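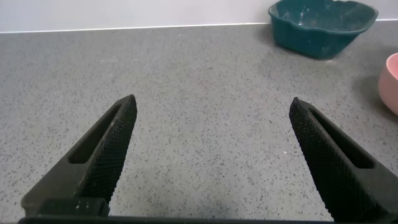

Wrist cam view, both fingers open, Friday before cleaning

Grilico fingers losing grip after a few weeks, what's your routine?

jadis_bench
Love this little arm so much, but the knurled pads on my fingers collect dust like crazy (you can see light gray dust or scuffing on the black in places). By the end of the week smooth bowls start slipping. I've been going over the diamond texture with a dry toothbrush every 200 cycles — is that enough?

rokz
Nice clean view of both tips! Dry brush is fine, but go along the diagonals of the pattern. Across them you just pack the dust in. I'd also do the long slots on the outer sides while you're there.

mill_and_mop
Every 200 is overkill. Mine runs 500 between brushings and holds great. I'd look at your closing force first. What's it set to?

jadis_bench
Force is at 10, same as the day I set it up. It was perfect then!!

mill_and_mop
Then go up to 12 and see. Bet the slipping goes away.

rokz
Don't love that. More force on thin plastic rims just bends them, and you'll still have dirty pads. Clean first, re-zero the open position, then touch force if you must.

teal_tub
Agree with rokz. And check the screws at the mounting blocks! One of mine had backed out around half a turn and I blamed the pads for a month.

jadis_bench
Ooh, haven't checked those. Power off, hex key out, doing it tonight — will post the cycle count when it slips next.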